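Relula bath towels in the tan shade: two months on

Posted 10/19/25 by Blažena Doležal

I bought my first pair of Relula towels at the very start of September, when the old ones had gone so thin you could very nearly read a newspaper through them (my mother's phrase, and she'd have thrown them out long before I did). I'd been putting it off for ages, as I find towel shopping oddly tiring. Everything feels lovely in the shop and then you get it home and it won't dry you!

So, the tan. On the website it looks like weak tea, but mine has a good deal of orange in it, more like the inside of a baked sweet potato, and I've grown very fond of it. If your bathroom is all cool greys you may want to ask for a swatch first. Clesell, the shop I ordered from, will post you one if you ring them, and they were very kind about my changing the order twice.

Drying is what matters, of course. For the first few washes they were a bit slippery and pushed the water about, and I did grumble. By the third wash they had settled down, and now I reach for them before anything else in the cupboard. I wash at 40, no softener, and hang them on the landing. They take longer to dry than the Itanholm ones I had before, so in a damp week you'll want a spare.

There was a fair amount of fluff to begin with — do please wash them on their own the first time, or your black socks will suffer as mine did. One hanging loop has already come away at one end, which I've sewn back on, and I'd have liked a firmer stitch there for the money.

Folding is where they've really won me over, silly as it sounds. I do mine in half lengthways, then in half again, then in three, and they keep their shape on the shelf without slumping forward every time somebody shuts the door. My old ones always slid about.

I've given them 8 out of 10, with a mark off for the loop and another for the slow drying. I've just ordered two more in the same colour, and a hand towel for the downstairs loo. 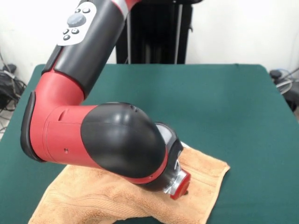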